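Draltau's hand-held gripper kit: worth the money?

Jan 29, 2019 – Draltau is now selling its teaching kit to small labs at $1,417 a pair. You squeeze the grippers by hand, do the chore yourself, and the company's Ilitz software is supposed to turn your recordings into something a robot arm can repeat. The brochure promises a folding routine from 76 recordings. We have our doubts.

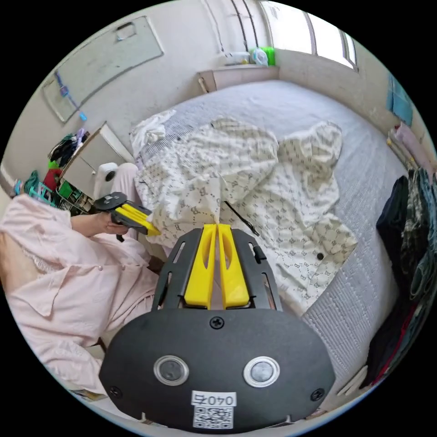 Clothes are a hard test, and the brochure sticks to towels. Teuber, a lab that bought in early, tells us it needed 141 recordings for one shirt – and still wouldn't leave the arm alone with it. Replacement fingers cost extra. So does support after March.

Brikik rents a similar set by the week. If you're curious, start there.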